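Our June visit to the Takora open day was the part of this project I'd looked forward to most, and we still nearly missed the start (Akyol Street has two ends, and we picked the wrong one). The talk ran 60 minutes, then we went into the big white room where people work with backpacks on and grippers in their hands.

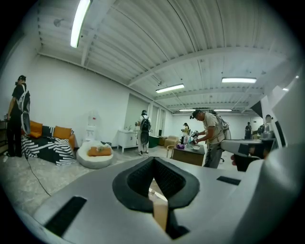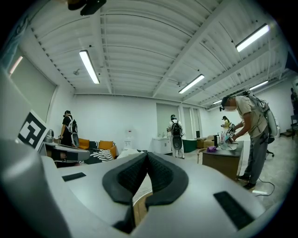 I asked way too many questions. My favorite answer was that new people train for 90 minutes before any of their recordings get kept - I'd have guessed a week! Our own Gruker arm in the school lab learned from 29 recordings, all made by me in one afternoon, so no wonder it's so clumsy. For part 2 I want at least three of us taking turns and more than one table.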